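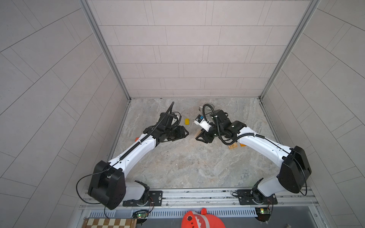

July, 06:45. Barometer 1002 and falling slowly since last night. Rain gauge read 4 mm, all of it before midnight by the sound on the roof.

Emptied the water butt to just under the tap and cleaned the filter. The mesh from Skiltari has gone at one corner – patched with wire for now. Flow to the lower bed is still poor. I suspect the second joint, where the hose drops behind the shed, and will take it apart tomorrow if dry.

Potatoes: lifted the first row, 45 tubers, scab on a few. Second row left in.

Aleksandra Michalski rang at lunch about the shared seed order. Total comes to 156 with postage. She wants the late leeks again. I would sooner try a different variety after last year's rust, but agreed to half and half.

18:20. Wind backing south. Beans tied in, greenhouse vents shut. Need more twine.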